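Beschaffung und Planung von Automatisierungstechnik
Skript zur Lehrveranstaltung, Teil 2: Vom Bedarf zum Budget
Stand: Mai 2024

2.1 Wozu dieser Teil

Im ersten Teil wurde gezeigt, wie man eine Handhabungsaufgabe beschreibt. Jetzt geht es um die Frage, was die Anlage kostet und in welcher Reihenfolge man bestellt. Viele Studierende beginnen mit dem Katalog vom Roboterarm. Ich empfehle, mit dem Tisch und mit den Teilen zu beginnen, die gegriffen werden sollen.

Als durchgehendes Beispiel dient uns der Messplatz Sisonness. Dort sollen zwei Arme gemeinsam Geschirr auf einem Tisch handhaben. Der Arm wird von der Firma Lawal angeboten, die Greifer von Midton.

2.2 Bedarf feststellen

Bevor ein Angebot eingeholt wird, sind folgende Angaben schriftlich festzuhalten:

Größter und kleinster Durchmesser der Teile
Gewicht des schwersten Teils, mit Inhalt
Form des Randes und Beschaffenheit der Oberfläche
Abstand zwischen benachbarten Teilen auf dem Tisch
Höhe, aus welcher der Greifer anfährt

Die Teile in Sisonness haben einen Durchmesser bis 205 mm. Das ist mehr, als die Standardfinger von Midton öffnen können. Man muss also entweder am Rand greifen oder Sonderfinger bestellen. Beide Lösungen haben Kosten, nur fallen sie an verschiedener Stelle an: Sonderfinger stehen im Angebot, das Greifen am Rand kostet Arbeitszeit bei der Programmierung.

Der Abstand zwischen den Teilen wird in der Planung oft vergessen. Ein Greifer mit breitem Gehäuse kann zwar ein einzelnes Teil sicher fassen, stößt aber bei enger Aufstellung an das Nachbarteil. 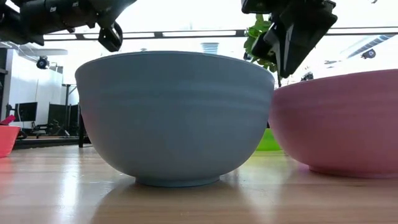
Abb. 2.1: Zwei schwarze Greifer über Schalen auf einem Holztisch. Der rechte Greifer weist auf die Lücke zwischen der blaugrauen und der rosafarbenen Schale.

Man beachte die verschiedene Bauform der Finger. Links endet der Finger in einer gebogenen Hakenform, rechts sieht man zwei dunkle Platten mit flachen, schrägen Flächen. Für das Budget bedeutet verschiedene Bauform: zwei Positionen im Angebot und zwei Sätze Ersatzteile. Wer beide Seiten gleich ausrüsten kann, spart einen Satz. Ob die Aufgabe dies erlaubt, ist vor der Bestellung zu prüfen.

Auch die Tischplatte gehört in die Planung. Eine glänzende Oberfläche spiegelt das Deckenlicht, und die Auswertung der Kamerabilder kann dadurch schwieriger werden. Eine matte Auflage ist billig, wenn sie von Anfang an eingeplant ist.

2.3 Kostenarten

Wir unterscheiden einmalige und laufende Kosten. Zu den einmaligen zählen Arme, Steuerung, Greifer, Tisch, Kameras, Schutzeinrichtung, Lieferung und Inbetriebnahme. Zu den laufenden zählen Wartung, Verschleißteile, Lizenzen und Schulung neuer Personen.

Auszug aus der Kostenliste Sisonness, kleine Positionen:

Fingersatz, Standard: 423 Euro je Greifer
Sonderfinger, Aufpreis: 205 Euro je Greifer
Einweisung vor Ort: 600 Euro, einmalig

Die Greifer selbst und die Arme werden in der Übung behandelt, weil dort die Rabatte zu berücksichtigen sind. Alle Beträge sind netto. Bitte in der eigenen Rechnung immer angeben, ob netto oder brutto gerechnet wurde, sonst ist ein Vergleich der Angebote nicht möglich.

2.4 Reihenfolge der Bestellung

Zuerst werden die Teile mit langer Lieferzeit bestellt, das sind meistens Arm und Steuerung. Den Greifer bestellt man erst nach dem Greifversuch mit Leihgerät. Finger kommen zuletzt, denn sie ändern sich am häufigsten. Für die Finger soll im Budget ein zweiter Satz vorgesehen werden.

Im Projekt Nullham wurde anders vorgegangen und alles an einem Tag bestellt. Die Finger passten nicht zu den gelieferten Teilen, und die Anlage stand bis zur Nachlieferung still.

2.5 Aufgabe bis Juni

Erstellen Sie für den Messplatz Sisonness einen Beschaffungsplan auf höchstens 2 Seiten. Er enthält die Bedarfsangaben nach 2.2, die Kosten nach 2.3 und einen Zeitplan. Begründen Sie, ob Sie für beide Arme die gleichen Finger vorsehen. Die Abgabe erfolgt als PDF über die Kursseite.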